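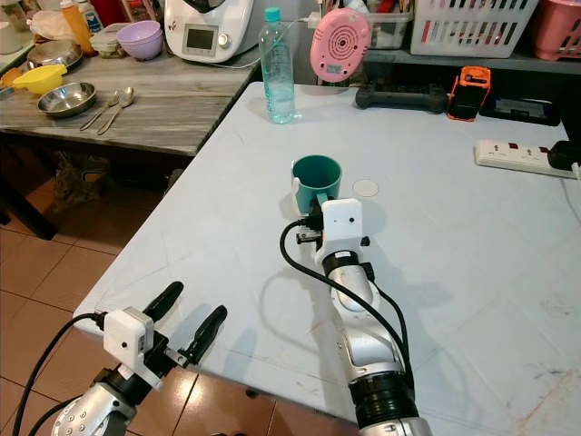
How to clear a kitchen worktop without buying anything

By Chanida Thepsuriya, Trarndale

I have read a lot of worktop advice and most of it ends with a link to a set of baskets. I bought the baskets once. They filled up with batteries and I still had nowhere to chop an onion. What follows costs nothing and takes an evening, perhaps two if you argue about mugs.

Step 1. Take out what isn't kitchen

Start with tools. Scissors can stay if you cut food packets with them. Anything you would use on a shelf bracket goes back to the toolbox, however handy you think it is next to the chopping board.
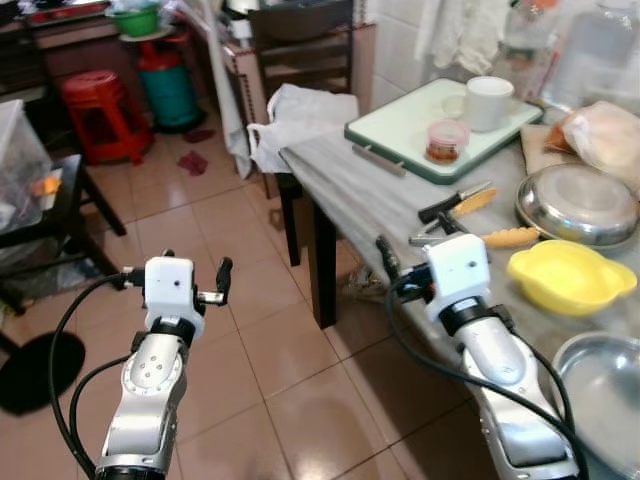
Do the same with carrier bags. I don't believe in the bag of bags, and I have yet to meet one that got smaller. Keep 4 and put the rest out for recycling. If a bag has food in it, look inside before you decide – mine usually holds the end of a loaf.

Step 2. Sort the metal and the sharp things

Knives first, one at a time, into a block or a drawer with a proper insert. Leaving them beside the mixing bowls is how people get cut. Then spoons. Then lids, which should go with their pans, although I doubt any household has managed this for longer than a month. Mine go upright in the rack with the baking trays.

Bowls nest by size, whatever they are made of. You will read that steel and plastic must be kept apart. I have seen no reason for it.

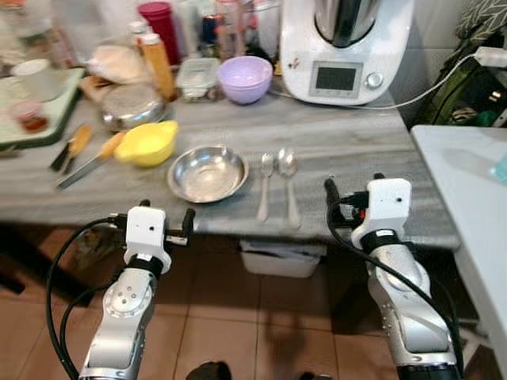
Step 3. Decide about the big machine

All-in-one cookers are where I lose readers. Aníbal Salazar wrote to tell me his has earned its place, and he may be right, but he makes soup every day. If you used yours less than once a week in February, try it in a cupboard. Unplug it first and tidy the flex so it doesn't trail along the back of the worktop.

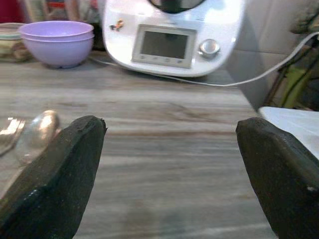

Step 4. Wipe down, then wait

Warm water and a drop of washing-up liquid will do. Special sprays for patterned worktops smell nice and that's about all I can say for them. Leave the surface alone for 17 days and see what creeps back. Whatever you keep fetching out can have a permanent spot.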